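Snacks on the peony bedspread

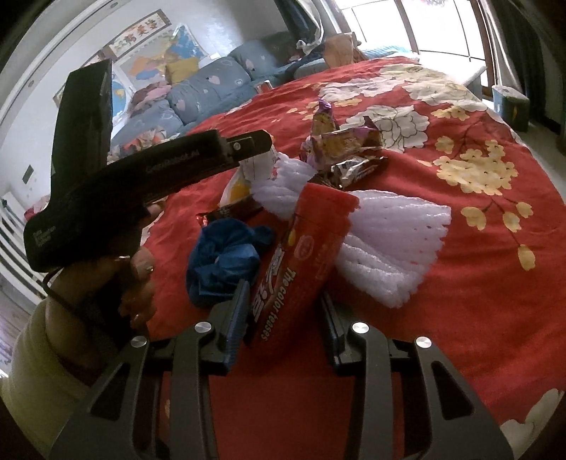 The red candy tube, with the snack pile behind it on the bed.

I wanted to write this post in May already, but then I had a cold and after the cold I was lazy. Now it is Sun 23 August, it rains since the morning, and I have a cup of tea and no excuse.

The subject is snacks, and how to sort them on a bed. I know that some people do not put food on a bed. My mother was one of these people. But our kitchen table is so small that two plates and a teapot make it full, and a bed is the biggest flat place in most homes. Everything on it stays wrapped, of course. When I sort, I shake the bedspread out of the window afterwards, even if I see no crumb.

The bedspread deserves a few words. It is red, with big peonies and blossoms in cream and pale yellow, and I think it is the most cheerful thing a bedroom can have. For years I liked only gray and white cloth, and I thought that large flowers were for grandmothers. Then I slept one winter under a red cover like this and I changed my mind completely. It makes a dark room feel that somebody is at home. The only problem is practical. A red package on a red bedspread hides very well, and you can sit on it.

My method for sorting is simple. First I put everything out, without any order, and I look at it. I do not make a list at this moment, because a list makes me serious and then I stop enjoying. After that I move the things into groups. Bars and small wrapped things go together in one heap. Tubes and cans can stand up, so they stand apart and I can read them. Anything that can break goes near the pillow, where it is soft.

The tube is my favorite kind of package. This one is red, with large Chinese characters in white, and also a line in English which says "The color teases". I have read it many times and I still do not know what it wants to tell me. Does the color make a joke with us? Does it promise something about the candy? My friend Lama Darwish, who teaches English and is strict with me, says it is a perfectly good sentence and a very strange thing to print on candy. I like it more than a correct slogan. I began to say it at home, for example when a tomato looks ripe and is hard inside. The color teases!

A tube is also useful when it is empty. I keep knitting needles in one, and in another one I keep the buttons which fall from coats. If the cover closes well, it is a pity to throw it away.

Then the question of the white foam nets. You know them, the stretchy sleeves which shops put around pears and other delicate fruit. I used to throw them out the same day. Now I save the clean ones, and I have found several uses. You can pull one over a glass jar before you put it in a suitcase. You can put one between two bowls in the cupboard, so they do not scratch. Apolinar Tapia, who reads this blog and sometimes corrects me in the comments, wrote that he puts them in the toes of his good shoes. I tried this and it works for small shoes, but for big shoes you need two.

Wrappers are less useful. I like the shiny ones, the purple with gold especially, and when I was a child I made them flat with my fingernail and kept them inside books. The books smelled of chocolate for a long time. Last month I opened an old dictionary and found one there, completely flat, between two pages. I put it back.

For the packing itself I prefer a paper bag to a plastic one. A paper bag stands open by itself and you can put things in with both hands. Heavy things go to the bottom - cans first, then tubes - and the bars go along the sides where there is always some empty space. Bags of anything puffed go last. I never fill the bag to the top, because then the person who opens it must take everything out to find one thing, and probably they are on a train.

One more small advice, about sharing. If there are several people in the home, let each one take one thing from the bed before you pack. It must be one thing, chosen and not discussed. In our family this takes longer than the sorting, and my choice is always something salty, although I say every time that I will try the candy.

Next time I want to write about storing winter cloths, if the rain continues. If you also save the foam nets and use them for something I did not mention, please write it under the post. I have a full drawer of them and I am open to ideas.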